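Herd Data Technician – Skarel Dairy Cooperative, Brullent plant

Skarel collects milk from 268 member farms and runs a bulk tank testing laboratory at Brullent. We are hiring one full-time technician to handle sample records and on-farm meter checks. The post is permanent after a probation period and reports to the laboratory manager, Alfie Kershaw.

Duties
Log incoming tank samples and reconcile them against driver collection sheets.
Track somatic cell count, butterfat and protein results by herd and flag readings outside contract limits.
Calibrate milk meters on member farms – normally 2 farms per route day.
Prepare the monthly quality statement sent to each supplier.
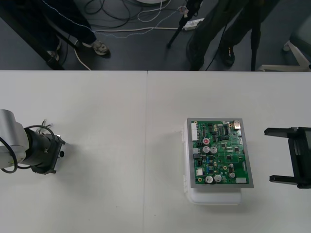 Applicants need an associate degree in dairy science, agricultural technology or a related subject, or equivalent time in a milking parlor or testing lab. Working knowledge of spreadsheets is required. Experience with herd recording software is useful. A valid driver's license is required, as the Florkier route covers around 100 miles of county road.

Hours are 6 a.m. to 2:30 p.m., with one weekend shift in four. Overtime is paid during spring flush. Protective clothing, boots and a vehicle are supplied. Farm visits follow the cooperative's biosecurity rules, and boots are disinfected at every gate.

To apply, send a resume and the names of two references to the Brullent office, quoting reference 1570. Applications close at the end of November. Interviews include a short written exercise on reading a cell count report.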